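Gripper budget, second pass

25/02/2026

The Cavov quote came back at 1,193 per pair, mounting plates excluded. Evik is cheaper but wants 50 percent up front and ships in March. I have budgeted for 2 pairs and 3 sets of spare finger pads.

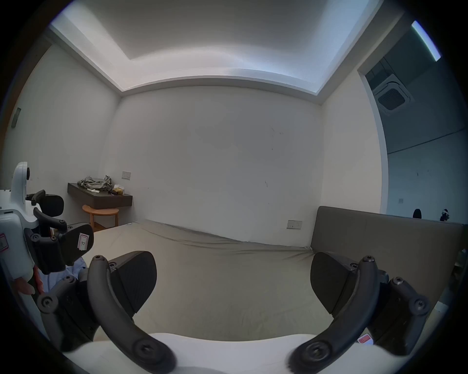
Hand-held grippers over the bed, fingers open.

Bed work sets the spec. Folded knits are thick, so I put jaw opening ahead of grip force on the sheet. Clifford Cormier argues for the Bimano pads.
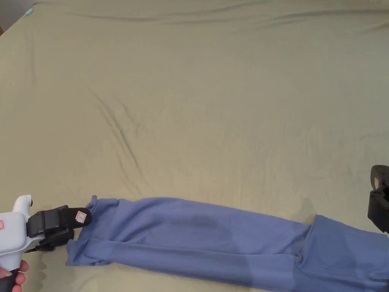 Pads are a consumable and get their own line. Screws go under sundries. Still missing: freight, and a price for replacement links.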